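Warum ich jetzt doch wieder Briefe schreibe

Angefangen hat es mit einer Schublade. Ich wollte eigentlich nur die Küchenschere suchen (die natürlich in der Spüle lag) und hatte plötzlich einen Stapel Umschläge in der Hand, alle mit derselben schrägen Handschrift, alle von Azra. Azra Angelovski und ich haben uns mit vierzehn in einem Ferienlager kennengelernt und danach vier Jahre lang geschrieben, richtig auf Papier, mit Aufklebern und gepressten Blüten und dem ganzen Zeug, für das man sich mit neunzehn schämt und mit vierzig überhaupt nicht mehr. Ich habe mich auf den Küchenboden gesetzt und gelesen, bis mir der Fuß eingeschlafen war.

Das Verrückte ist ja, was da alles drinsteht! Einmal geht es über drei Seiten um einen Pullover, den ihre Cousine ihr nicht zurückgeben wollte. Drei Seiten! Und ich saß da und wollte unbedingt wissen, wie es ausgeht. Leider fehlt der nächste Brief, den muss ich bei irgendeinem Umzug verloren haben. Ich habe Azra dann gefragt, und sie konnte sich weder an den Pullover noch an den Streit erinnern, nur an die Cousine, und die wohnt inzwischen in Kanada und züchtet Dackel.

Jedenfalls habe ich ihr am selben Abend zurückgeschrieben, also mit fünfundzwanzig Jahren Verspätung. Und das war viel schwerer, als ich gedacht hatte. Erstens tut mir nach einer halben Seite die Hand weh. Zweitens weiß ich nicht mehr, wie man anfängt. »Liebe Azra, wie geht es Dir, mir geht es gut« – so stand es früher immer da, jedes einzelne Mal, und damals hat mich das kein bisschen gestört. Jetzt habe ich vier Anfänge in den Papierkorb geworfen und am Ende doch genau das geschrieben.

Zum Papier muss ich auch noch etwas sagen, weil ich da in ein ziemliches Loch gefallen bin. Mein erster Brief war auf Druckerpapier, und mit dem Füller ist das eine Katastrophe, die Tinte läuft in alle Richtungen und auf der Rückseite sieht man jedes Wort. Also bin ich in den kleinen Laden hinter der Markthalle gegangen, der Vasić heißt und in dem es Schreibwaren, Schlüsselanhänger und seltsamerweise auch Honig gibt. Der Mann an der Kasse hat mir einen Block von Nument hingelegt, cremefarben, ganz glatt, und gesagt, ich solle den mal anfassen. Ich habe ihn angefasst und gekauft. Und noch Umschläge mit Seidenfutter dazu, und den Honig. Ich bin da einfach eine leichte Beute.

Der Füller ist mein alter aus der Schule, der hat nur eine neue Feder gebraucht. Ich hatte kurz überlegt, mir einen schicken zu gönnen, aber an dem alten ist hinten mein Bissabdruck drauf, und der gehört irgendwie dazu. Tinte: königsblau. Ich habe auch ein Fläschchen in Dunkelgrün, das sah im Laden wunderschön aus und auf dem Papier wie Spinat.

Inzwischen sind es mehrere Leute, mit denen ich schreibe. Azra sowieso. Dann meine Patentante, die immer schon geschrieben hat und sich wahrscheinlich wundert, warum ich auf einmal antworte. Und Krešimir Janevski, mit dem ich früher im Chor gesungen habe und der Briefe schreibt wie andere Leute Speisekarten, nämlich ganz kurz und mit viel Essen drin. Beim letzten lag ein Rezept für Bohneneintopf dabei, mit dem Vermerk »Mehr Paprika, als du denkst«. Er hatte recht, es war mehr, als ich denke.

Was mir am meisten gefällt, ist das Warten. Eine Nachricht auf dem Handy macht mich nervös, wenn nach zehn Minuten nichts kommt. Bei einem Brief weiß ich, dass erst mal gar nichts kommt, und dann vergesse ich ihn, und irgendwann liegt etwas im Kasten zwischen der Stromrechnung und dem Pizzaprospekt. Neulich stand ich im Treppenhaus mit Mantel und Einkaufstaschen und habe den ganzen Brief gelesen, bevor ich überhaupt oben war. Die Tiefkühlerbsen haben mir das ein bisschen übel genommen.

Ich hebe übrigens alles auf, in einem alten Schuhkarton. Meine eigenen Briefe habe ich natürlich nicht, die sind ja weg, und daran musste ich mich erst gewöhnen. Bei Mails kann ich nachschauen, was ich geschrieben habe. Jetzt frage ich mich ständig, ob ich die Geschichte mit dem Zahnarzt schon erzählt habe. Wahrscheinlich zweimal.

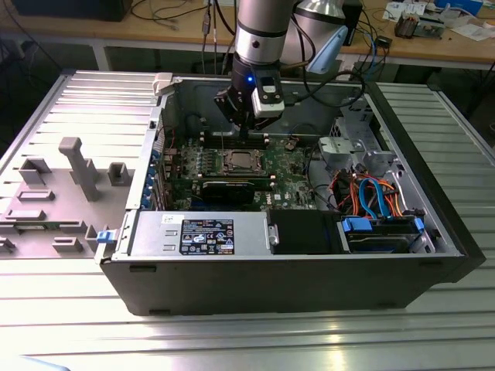
Brerville, im Dezember

Ich bin für ein paar Tage hier und schreibe das am Küchentisch der Ferienwohnung weiter, mit einer Tasse Tee und viel zu dicken Socken. Es wird schon am Nachmittag dunkel, also genau richtig für Weihnachtspost. Karten wollte ich dieses Jahr keine kaufen, sondern wirklich jedem einen Brief schreiben. Tja. Der Plan war schön! Nach dem fünften habe ich gemerkt, dass ich überall dasselbe erzähle, nur mit wechselnden Adjektiven. Jetzt mache ich es so: Die Familie kriegt Karten mit zwei, drei Sätzen, und die richtigen Briefe schreibe ich im Januar, wenn sowieso alle nur noch Rechnungen bekommen.

Briefmarken habe ich vergessen. Der Kiosk unten hat welche, aber nur mit einem sehr ernsten Leuchtturm, und die nehme ich jetzt eben. Azra bekommt gleich zwei davon auf ihren Umschlag, der ist nämlich dick geworden. Ich habe ihr den Pulloverbrief kopiert und dazugelegt, damit sie endlich mal nachdenkt, wie die Sache ausgegangen ist.

Falls bei euch auch noch so ein Stapel in der Schublade liegt, erzählt mir davon in den Kommentaren. Und wer eine Tinte in Grün kennt, die nicht nach Spinat aussieht: bitte dringend melden!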